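Rey Street Swap Takes On the T-Shirt

May 12, 2019 - The Drirnora clothing swap took in 300 T-shirts in April, and Malou Lund would like it known that nearly 150 of them arrived in a ball.

Lund, who runs the sorting room, has answered with a house rule. Every shirt now gets folded before it goes on the shelf, and it gets folded her way. 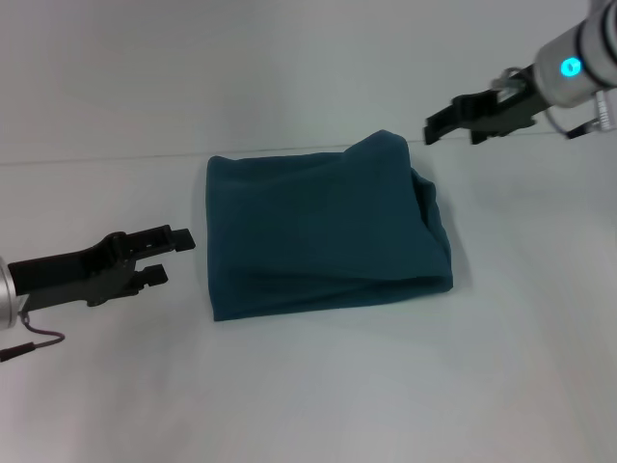
The method takes 2 minutes to learn and, according to her colleague Jahangir Sheikh, a good deal longer to accept. Sheikh was a roller. He rolled his shirts for years and says he was happy.

The first step is to spread the shirt out and smooth the body with your palms. Cotton has its own views on this.
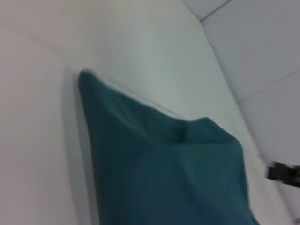
Teal fabric against white, with a fold near one corner.

Next come the sleeves, brought in over the body one at a time. Lund is firm that the second sleeve should match the first.

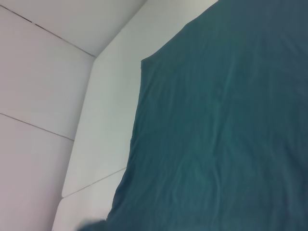

She is less firm about wrinkles, which she considers a matter between the shirt and its next owner. After the sleeves, the sides go in, the hem goes up, and the result should fit a shelf space about as wide as a dinner plate.

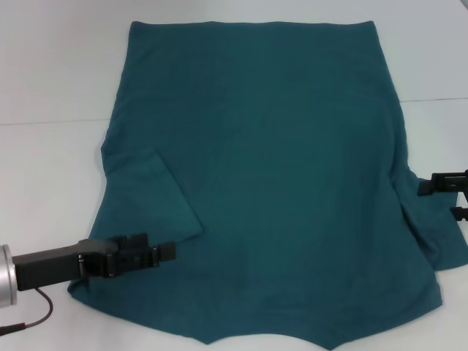
A teal T-shirt with one sleeve folded in and the other side still to be persuaded.

The swap's next session has room for 50 more shirts. Donors may bring them folded - Lund will refold them anyway.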